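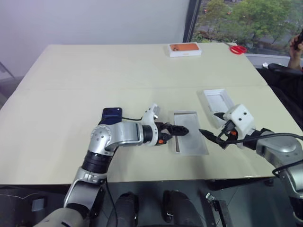
Pauline Treloar wrote to us after our February piece on village bus cuts to say we had missed the point. The 14 from Sollby to Clindorstead, she said, was never really about getting to work, and anyone counting fares would come to the wrong answer.

She has a case. The last bus now leaves Clindorstead at ten past five. The surgery's evening appointments run until seven, and the college's pottery and bookkeeping classes start at six. A taxi back to Sollby costs 30 pounds, if you can get one on a market day.

Gareth Garside drove the route for nine years before he moved to the depot. On the late run he often had two passengers, sometimes none past Rudd. "You could see why somebody in an office would cross it out," he says. "But it was the same two every week. They'd built their lives round it."

The parish council has asked for a small bus that people book by phone the day before. Rudd tried one in 2019. Ermira Zupan took the bookings from her kitchen and kept the sheets, which show 70 journeys in the first month, mostly to the hospital and the big supermarket. The trial ended when the grant did. She still gets calls.

Booking has its own problems. Terence Crabtree, who is 81, says he does not know on a Tuesday how his knees will be on a Wednesday. He used to walk to the stop by the chapel and decide there. If he felt poorly he went home again, and it cost him nothing.

The county says a decision on evening services will come with the new timetable. Until then there is a lift-sharing list pinned up in the Sollby post office, with a pencil on a string. When we called in, it had four drivers on it, three of them going the other way - out to Rudd and the coast road. The post office shuts at one on Saturdays.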